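Folding for a shared closet: a talk with the laundry lead at Skendgate

The laundry at Skendgate handles 142 T-shirts a week, and its lead sorts by label before color. "The neck tag tells you which way is up," she says. "Collar away from you, then fold."
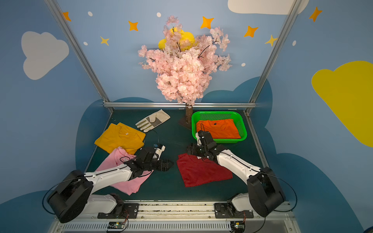

T-shirts and the green mesh basket on the folding table.

She keeps the stack low – two folds for an adult size, no more. "People want a tight square. A tight square holds its creases."
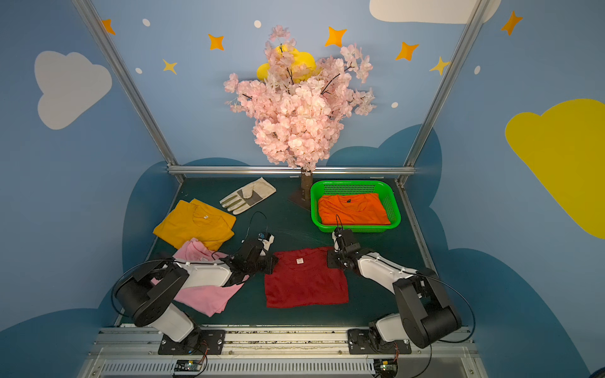
Baskets come from Rakik and have perforated sides. She rejects solid bins for cotton. "Air has to get through. I wash at 40 and I still don't trust a closed bin."

Crumpled shirts are a separate matter.
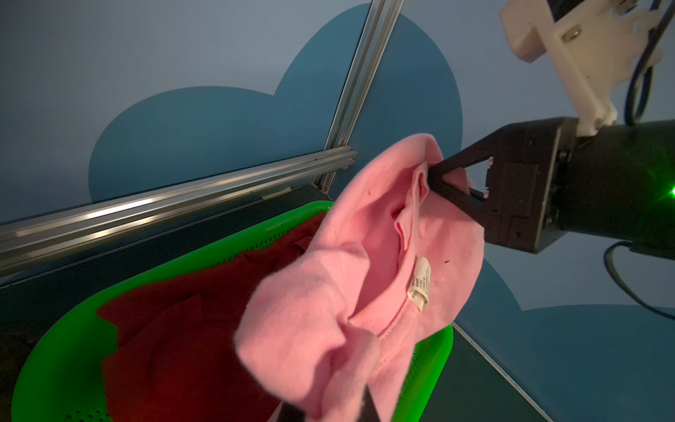

"Lift it by the collar and let the weight do the work," she says. "The ribbing takes the pull better than the hem." Care labels stay in, even the long ones.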